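A MAN who admitted taking two delivery vans from a depot in Fiscombe has walked out of court with a suspended sentence, after a hearing that lasted 11 minutes.

Karthik Mridha pleaded guilty to theft and to driving without insurance. His solicitor, Shahnaz Liyanage, told the court he was "deeply sorry" — a sorrow first mentioned on the morning of the hearing, Mon 30 September.
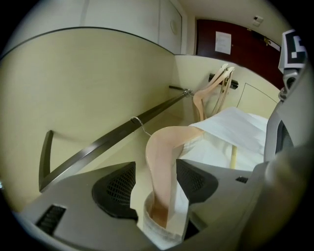
The vans belonged to Jarnex, a clothing courier. One was found in a lay-by with its load still inside. The other has never been traced, and the court did not hear why. Mridha said he "could not recall" where he had left it. The prosecutor, Mizanur Chowdhury, did not press him.

He was ordered to pay £1757 in compensation, in instalments. How he will manage that with no declared income was left for another day.

Fathima Begum, who runs the depot, said she had been promised a call from police after the arrest. She is still waiting. 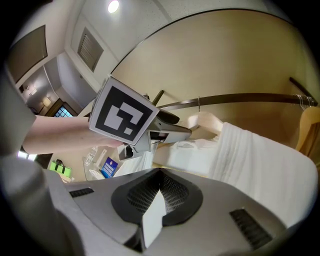
What happens next

A review of the payments is listed for November. Police say the search for the second van "remains open", though they would not say who is looking.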